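Clearing a shared work table in one go

Quick one today. Tables against a wall collect stuff, ours at Wotberg was no diffrent. Brick behind it, sockets in the brick, everything drifting to the back where you can't reach.

1. Back edge first
Bags, caps, little frames, bottles. All the stuff that got pushed to the wall and stayed there. Crumpled plastic bag? Check inside, then bin it or fold it. Mic stays out if you use it daily. Otherwise coil the cable loosely and put it away with the stand.

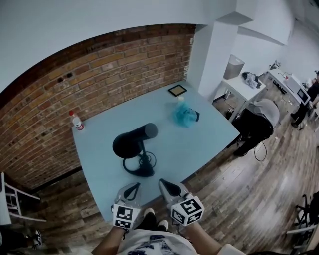 2. Cables
Loop them, don't wrap tight round the base. Velcro tie, one per cable. Tape label at the plug end, name of the thing it belongs to. Lamp cable: leave enough slack to tilt the shade, tie up the rest. Keep loops off the part of the desk where you write. And keep drinks at the other end from anything with a plug. Cap ON.
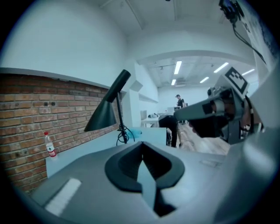

Cloth next. One dry cloth lives on the desk, folded, for dust. Wet one goes back to the sink, every time. Wipe toward you, not toward the wall, or the crumbs end up down the gap and you're moving the whole table in November like we did.

3. Headsets and stands
Hang them up. Off the tabletop, pads don't get squashed. Cable over the stand in big loops, but take it down once a week and untangle, the small coils at the bottom are the ones that knot.
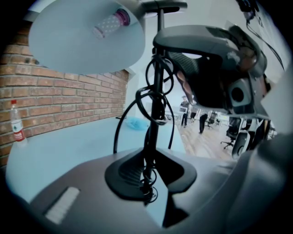
Heavy base on any stand, always. Wipe the base too, ribbed ones hold dust, old toothbrush gets it out. Pens and small tubes go in a cup or they roll.

Floor last. Trailing cables up agianst the wall, soft stuff in the fabric bin, chairs pushed in. Vacuum under the table while you're down there.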